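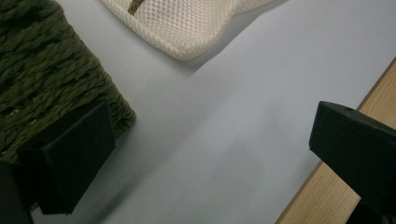 첨부 1. 올리브그린 로프 바구니와 크림색 메시 소재, 흰 상판 위

문의 번호 107
제품: Cidholm 로프 수납 바구니(올리브그린), Lusov 메시 세탁망
접수자: Yolanda Rivas
담당: Gonzalo Olmedo
상태: 처리 완료

[접수 내용]
9월에 바구니와 세탁망을 같이 주문해서 쓰고 있습니다. 문의는 두 가지입니다.

첫째, 바구니를 흰 상판에서 옮길 때마다 바닥에 가는 섬유가 남습니다. 마른 천으로 닦으면 없어지는데 다음 날 보면 또 있습니다. 불량인지, 원래 이런 소재인지 알고 싶습니다.

둘째, 세탁망을 접어서 바구니에 넣어 두면 테두리가 로프에 걸립니다. 한번은 그대로 당겼다가 로프 가닥이 조금 일어났습니다. 망은 찢어지지 않았습니다.

상판은 흰색 도장이고 가장자리에 밝은색 나무 띠가 둘러져 있습니다. 상판에 긁힌 자국이 생길까 봐 그것도 걱정됩니다.

[답변 1, Gonzalo Olmedo, 오전 10시]
안녕하세요. 문의 주셔서 감사합니다.
굵은 로프를 꼬아 감은 제품이라 처음에는 잔섬유가 떨어질 수 있습니다. 다만 언제까지 계속되는지에 따라 안내가 달라집니다. 아래 내용을 알려 주세요.
- 바구니를 물로 세척한 적이 있는지
- 안쪽 바닥에 안감이 붙어 있는지
- 로프가 일어난 위치(옆면, 모서리, 윗단)
모서리가 보이는 사진도 한 장 더 부탁드립니다.

[고객 회신]
물세척은 한 적 없습니다. 안감은 없습니다. 가닥이 일어난 곳은 윗단 안쪽입니다. 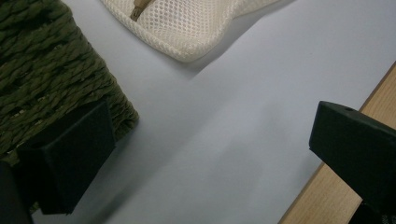
윗단 안쪽은 이 사진에 안 나옵니다. 필요하면 따로 찍겠습니다. 바깥쪽에도 잔털이 조금 있는데 이것도 잘라야 하나요?

[내부 메모, Leandro Iglesias]
두 번째 사진 확인함. 오른쪽 아래 모서리에서 로프가 촘촘하게 감겨 돌아감. 바깥 가장자리에 가는 섬유가 일어나 있음. 윗단 안쪽은 사진으로 확인 불가. 고객 설명대로면 당김에 의한 것으로 보이고, 교환 기준에는 해당하지 않음. 관리 방법 안내하고 일주일 뒤 다시 확인할 것. 세탁망 걸림은 Severino에게 문의함.

[내부 메모, Severino Miranda]
테두리가 두꺼워서 반으로 접으면 접힌 쪽이 벌어짐. 바구니 벽에 눌리면 로프 사이에 낄 수 있음. 펼쳐서 평평하게 넣거나 밖에 걸어 두라고 안내하면 됨.

[답변 2, Gonzalo Olmedo, 오후 3시]
사진 감사합니다. 윗단은 더 찍지 않으셔도 됩니다. 아래 순서로 해 보세요.

1. 바구니를 비우고 뒤집어 가볍게 털어 주세요.
2. 청소기에 솔 브러시를 끼우고 약하게 맞춘 뒤, 로프가 감긴 방향으로 겉과 안을 한 번씩 지나가 주세요. 반대 방향으로 문지르면 가닥이 더 일어납니다.
3. 일어난 가닥은 당기지 말고 작은 가위로 끝만 잘라 주세요. 바깥쪽 잔털은 그대로 두셔도 됩니다.
4. 바닥 모서리에 얇은 펠트를 대면 상판에 직접 쓸리지 않습니다. 접착식 말고 깔개처럼 까는 제품을 권합니다.
5. 세탁망은 완전히 말린 다음 접지 말고 펼쳐서 맨 위에 올려 주세요.

물세척은 하지 마세요. 얼룩은 물기를 꼭 짠 천으로 눌러 닦으시면 됩니다.

[고객 회신, 일주일 뒤]
2번을 두 번 했습니다. 첫날은 청소기 먼지통에 초록색 섬유가 꽤 모였고, 두 번째는 거의 없었습니다. 상판에 남는 것도 줄었습니다. 펠트는 집에 있던 Gosselin 것을 잘라서 깔았는데 모서리까지는 안 덮여서 새로 사려고 합니다. 세탁망은 벽 고리에 걸어 두기로 했습니다. 상판에 긁힌 자국은 없습니다.

[종료 메모, Gonzalo Olmedo]
소재 특성에 의한 잔섬유로 분류. 교환 없음. 세탁망 보관 안내 문구를 제품 페이지에 추가해 달라고 요청함. 같은 증상이 다시 생기면 이 번호로 회신하시면 이어서 처리합니다.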